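Edeck > Projects > Guditz > Reports to Funders

Guditz: Second Progress Report to the Gallura Fund
1 July 2019
By Dima Boutros, producer

We use cookies to remember you between visits. By continuing to read you agree to this.

To the trustees and to Uyên Đinh, who has asked us twice, very kindly, whether this report existed.

It does. When you gave us the development grant, we were going to adapt Orest Harasym's novel Guditz as a feature film, set over one winter in a salt-mining town, with a cast of moderate size and a budget of moderate modesty. Most of that sentence still holds. The winter has become a late fall, for reasons covered under Locations, and the cast has shrunk by the uncle.

Script

Thiện Nông delivered the second draft in June. The first draft ran long enough that our reader asked if it was a series. The new one is a film. It opens at the pumping station instead of the funeral, which means we meet Marta at work, doing something she is good at, before everyone starts crying on her. The funeral now takes up two pages and is much sadder for it.

The uncle is gone. Orest took this well in the meeting and less well in the four emails that followed it. Thiện has given the uncle's best speech to the schoolteacher, who had very little to say before and now has the end of act two. Orest has since written to tell us this was his favorite change, and that he thinks he suggested it.

What isn't working yet is the stretch between the flood warning and the flood. On the page it's 20 minutes of people looking at a river. Thiện has a plan that involves the brother coming home earlier, and we will see pages before the end of summer. You have our word on the pages. The brother is up to Thiện.

The option

Our option on the novel has been renewed with Orest's agent for another 18 months at the fee in the original agreement. It was the one meeting this quarter that ended ahead of schedule.

Director

Man-sik Oh is now attached, in writing, with a signature. You'll remember that in our last report he was attached in the sense that he had stopped saying no. He has read both drafts and prefers the second. He'd like the whole film to play without music until the last reel. The composer we had been talking to is no longer talking to us, but Man-sik is probably right, and the music line in the budget has never looked healthier.

He came on the second location trip and spent most of it standing in wet fields with his eyes shut, listening. We have been asked to say that this was work.

Proof-of-concept scene

The grant agreement calls for a short filmed scene to show to co-producers. We shot it over two days in June, in a rented farmhouse, with a crew small enough to fit around one stove. The scene is the kitchen argument from act one, in which Marta and her mother discuss selling the house while pretending to discuss soup.

It runs just under seven minutes. Man-sik covered it almost entirely in two setups, which alarmed our editor until she saw them. The performances are very good. The soup was also good, and by the ninth take it was holding up better than the rest of us. One line about the father's coat has to be rerecorded, as a tractor had opinions during the only take anyone wanted to use.

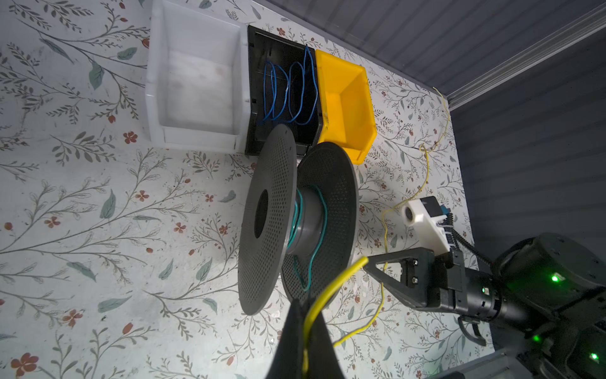
The design side has moved along faster than anything else, largely on a budget of table linen. Marta's family never throws anything out and never buys anything new, and the department has been working from that. Flowered tops like the one in the photo, with thin branching stems and little rust-red blossoms on off-white, are the sort of pattern we want in the mother's kitchen, busy enough to look inherited and pale enough that the camera doesn't mind it. Man-sik had asked for bare boards. He was shown flowers, went for a walk, and came back in favor of flowers. The rest of the house is still in sketches, except for the stairs, which have been drawn so many times that we could probably build them from memory.

Locations

We had planned on Vasylenko, where the novel is set in all but name. It has the pit, the row houses and the river, and as of this spring it also has a very handsome new promenade with solar lampposts. The town is rightly proud of it. It runs through every angle we wanted.

The fallback is a village further up the valley, which is uglier and therefore much better. The council has agreed in principle to let us close the bridge for up to five nights, provided they aren't in winter, when it's the only way to the hospital. We weren't inclined to argue with that. Hence late fall, and a new draft with less snow in it. Thiện says the snow was doing a lot of emotional work and its duties will have to be reassigned.

For the market scene we need 40 extras. We held an open call in the village hall expecting to come up short, and 310 people signed the sheet. Several have asked whether they will be killed in the flood, and seemed let down to hear that hardly anyone is.

Money

Spending is within the grant. Script and option costs came in as planned. The proof-of-concept scene went over by 1000, nearly all of it generator hire, after the farmhouse wiring and our lamps failed to reach an understanding. We've covered this from the travel line, which had room in it thanks to Man-sik's refusal to fly anywhere he can reach by bus. A full statement is attached for those who enjoy them.

We aren't asking for more at this stage. We'd like permission to move what remains of the music research line into casting, where it will be missed less.

What comes next

The edit of the kitchen scene will be locked this month and sent to you before it goes to anyone else. Casting for Marta's brother opens once Thiện has decided when he gets home. Two co-producers have asked to see the scene and the second draft together, and one of them has read the novel, or at least had a firm view on the uncle.

The third report is due at the end of the next quarter. Uyên, you may write to me about it from the day before.

Dima Boutros
for Edeck

Get our production news by email. Enter your address to subscribe.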